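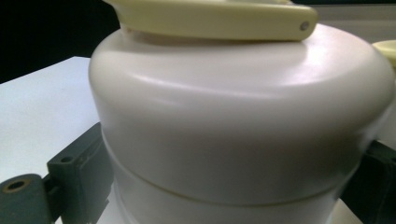
Living with the Cindwood canister

I have been through a lot of kitchen canisters. The glass ones chip, the tins lose their shape, and the bamboo lids swell up every July until you need a butter knife to get in. So when my sister-in-law Sulastri Krishnan kept going on about her Cindwood I borrowed it for a week, and then I bought my own (and then, okay, a second one for the rice).

First of all, I love how it looks! Big round shoulders, white plastic, and that pale yellow handle across the top like something from my grandmother's pantry. It's cheerful without shouting. My kitchen is mostly white already, so the cream color does a lot of work on the counter.

The handle is my favorite part. It's a flat bar with nicely rounded edges, wide enough to get your whole hand on, and nothing digs into your fingers. I bake on Thursday nights and usually have dough up to my wrists by the time I remember the extra flour, and I can still manage it.

Mine holds a 5 pound bag of bread flour with room left for the scoop. After four months the flour smells like flour, and the brown sugar I moved in there for a while stayed soft the whole time. I wipe the outside down with a damp cloth and a drop of dish soap. The one fussy spot is the seam under the shoulder, where flour dust likes to settle. An old toothbrush gets it out in a minute.

A few gripes. It's a bulky thing, and the wide top means it won't go under my lower shelf, so measure before you buy. The plastic shows turmeric fingerprints (ask me how I know). I'd also love a smaller size for tea, but for now the range starts at large.

I paid $30 at Khoo, the housewares place by the bus station. Rezaul Marikar at the register told me they go down to $15 when the old colors clear out, so it may be worth waiting if you aren't in a hurry. I also tried the Toketti, which is cheaper and lighter, but its lid never sat quite straight for me and I gave it to my neighbor for dog biscuits.

Would I buy it again? I already did. The rice one lives next to the stove.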